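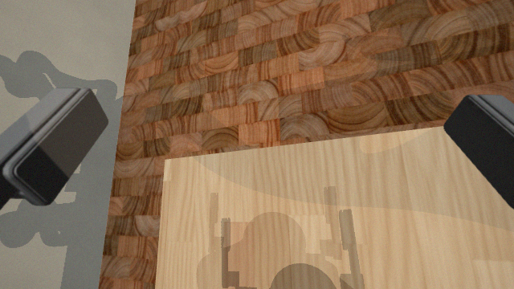 Wrist view in the simulator, fingers open, nothing between them.

Teaching by Demonstration at Clomden: Frequently Asked Questions

Last revised January 2024

This page is for lab staff who have been told that a robot can learn their plate handling by being shown it a few times. We run the Sandow trial at Clomden, and most of what follows comes from that. Some of the answers are less cheerful than the ones in the brochure.

Can I really teach a robot a task just by showing it?

Sometimes, and for a narrower version of the task than you have in mind. If you steer the arm through picking up a plate and putting it on a holder, you get a recording of one arm doing that once, from one starting position. Record enough of these, with enough variety, and a trained model may cope with starts it hasn't seen. How many is enough depends on the task, and anyone who gives you a number before seeing yours is guessing.

What's the difference between teaching by hand and teaching by remote control?

Teaching by hand means you take hold of the real arm and push it through the motion while it records its joint positions. People pick it up fast. The trouble is that your own arms and sleeves end up in the camera views, and they won't be there when the robot works by itself.

Remote control means you sit somewhere else and move a controller, and the arm follows. It's slower to learn and more annoying, but the camera sees what it will see later. We use remote control for nearly everything in Sandow. We tried hand guiding on the real arm last April and threw most of it out.

What do you use for remote control?

Studus, which is our in-house control program. It takes input from a pair of handheld controllers or, if you are stubborn, a keyboard. It drives the simulator and the real arms through the same screen. Please don't ask for keyboard control of a two-arm task. It works in the sense that the keys do something.

Why is so much of it done in a simulator? Isn't that cheating?

It's a fair complaint and we make it ourselves. A simulator lets a beginner crash an arm into a table all afternoon at no cost, and it resets in 2 seconds. It also has friction that somebody typed in, plates that never warp, and light that behaves. A model that does well in there has shown that it can do well in there. We treat simulated results as a reason to try the real thing and never as a reason to skip it.
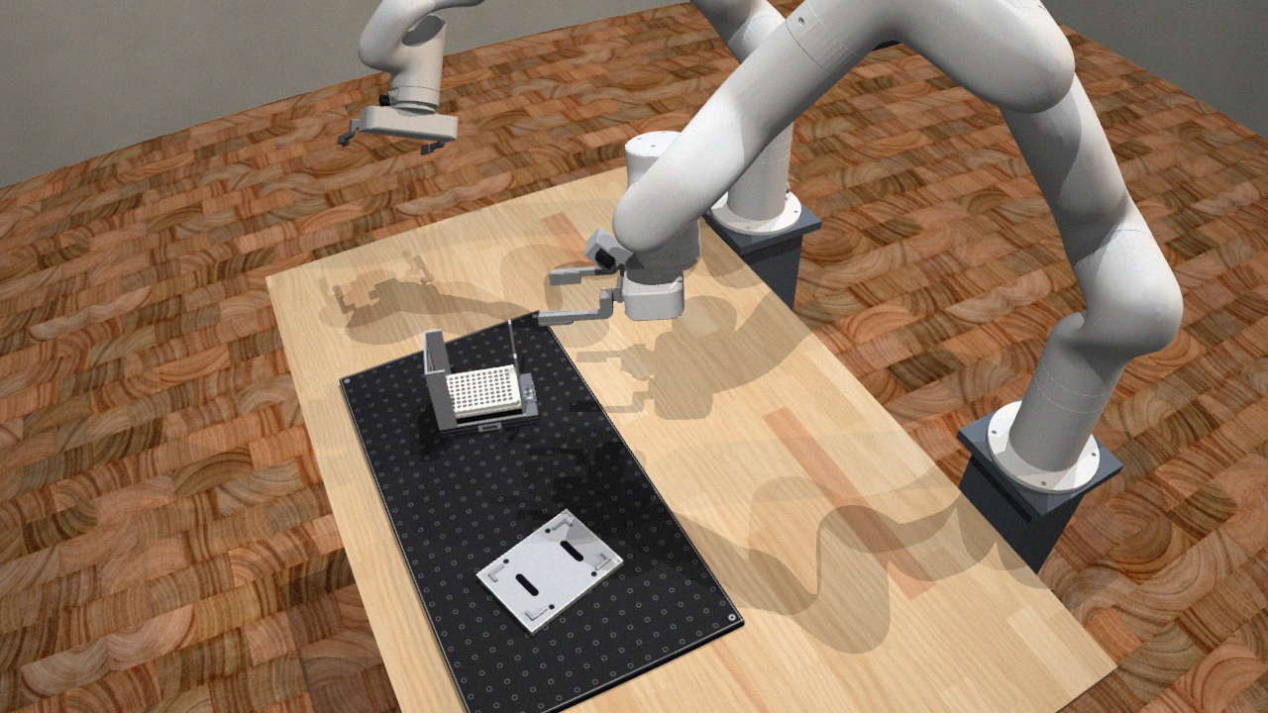 What does the Sandow task involve?

The task is plate handling: get a 96-well plate from where it is to where it should be, the right way round, without tipping it. Written down, that sounds like an hour's work. The layout is kept plain on purpose, with two arms over one table and a black breadboard holding the fixtures. The plate holder has a tall back panel and a thin upright rod at one rear corner, and new operators underestimate that rod. It leaves you a good approach from some directions and a bad one from others, and an operator who always comes in the good way will produce tidy recordings that teach the model very little about getting out of trouble. The flat square plate with the corner markings near the other end of the board is easier to aim for. We would be wary of any success rate that mixed easy and awkward spots without saying how many of each.

Do I need two arms?

Probably not. Two arms can hand things over or steady an object while the other works, and for some jobs there's no way round it. For moving plates, one arm is usually plenty, and a second one mostly gives you more ways to get tangled. Both arms' readings are still recorded, so if you let the second one drift about while you concentrate on the first, that drifting goes into the data too. Park it and leave it parked.

How many demonstrations should I plan for?

We ask a new operator for 30 usable ones before we train anything. This is a starting point for finding out what's wrong with the setup. It has no deeper meaning, and we have seen sets of that size train into something decent and into something that lowers the gripper next to the plate with great confidence.

In the last round we threw out 31 recordings, mostly for the same few faults: a long pause in the middle, a grasp that slipped and was quietly fixed, a start where the plate was already half in the fingers.

Shouldn't mistakes be kept, so the robot learns to recover?

This comes up in every session, and the answer is "some of them, labeled." A clean recovery, where the grip misses and the operator backs off and tries again, is worth keeping if you mark it as such. Thirty seconds of an operator muttering and nudging a plate around isn't a recovery. If you can't say in a few words what the arm was doing and why, leave it out.

How long does it take to get good at remote control?

Around 20 minutes to stop hitting things. Several sessions to stop wasting motion. We have no firm evidence that gamers are better at it, despite how often we are told so. The people who do best tend to be those who already move plates for a living and know what a bad placement looks like before it happens.

Depth is what most people struggle with. On a flat screen it's hard to judge whether the fingers are over the plate or past it. Shadows help a little. Switching between the overhead and wrist views helps more.

Which camera view should I watch while steering?

Use the overview to get close and the wrist view to line up. Don't try to do the whole move from the wrist view. It looks impressive because everything is large, but you lose track of the rest of the arm, and that's the part that bumps into the holder.

One warning about the wrist view. With nothing in the grip it mainly shows you whatever surface happens to be underneath, and in our simulated room that can include a lot of patterned flooring. A model can latch on to background like that. If your training recordings all have the same floor in the same spot, you don't know whether the model is looking at the plate or the floor, and neither do we. Change the background between batches. Tavares, who built the room for us, supplied several.
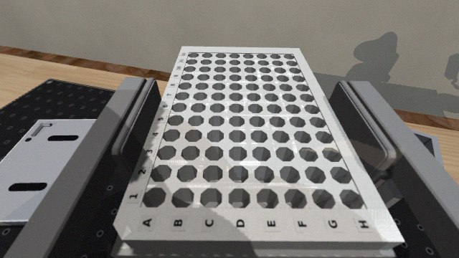 Fingers either side of a 96-well plate, with A to H along the near edge.

Does it matter which way round the plate is?

To you, a great deal. To the robot, only if you made it matter. A plate turned end for end has the same outline and the same grid of wells, and a gripper will take hold of either one quite happily. The row letters and column numbers give it away to a person, though the far numbers get so small in the wrist view that we wouldn't want to depend on them. If your demonstrations always start with well A1 in the same place, the model has had no need to check, and it won't. Include turned plates or accept that somebody has to load them correctly.

How do you decide that a trial counts as a success?

The plate has to be on the target, flat, the right way round, and let go of. Fingers open and clear. We wrote this down before collecting anything, and we would suggest you do the same, because the definition gets generous by the end of a long day. "Nearly seated" is a failure. So is a plate that ends up in the right place after a bounce.

Ask for the definition whenever somebody quotes you a percentage. Ask who picked the starting positions too.

The demo video I saw looked perfect. What am I missing?

The takes before it. Also check whether a person was steering the arm throughout, since a remote-controlled robot and a trained one look much the same on video. A remote-controlled demo does show that the arm can physically do the job. It tells you nothing about whether anything has been learned.

Will this replace the plate mover we already own?

We doubt it. If your plates always arrive in the same place and leave in the same place, a fixed program will beat a learned one on speed and on the number of plates dropped. Learning from demonstrations starts to make sense when things move around and it costs too much to pin them down. Plenty of labs would be better off pinning them down. A few metal fixtures cost less than a month of recording sessions, and they don't need retraining when you repaint.

Can my lab send us a task?

Yes. Send a short description, the size of the item, where it starts, where it ends, and what counts as wrong. Tasks with liquid in open plates are not being accepted for now, as the simulator's idea of a spill isn't one we would stand behind. Lids are under discussion.

Can I get the Sandow recordings?

The accepted recordings are available on request to anyone who has done the operator session at Clomden. The rejected ones are available as well, in a separate folder with the reason for each. Almost everyone asks for the first set only. We would start with the second.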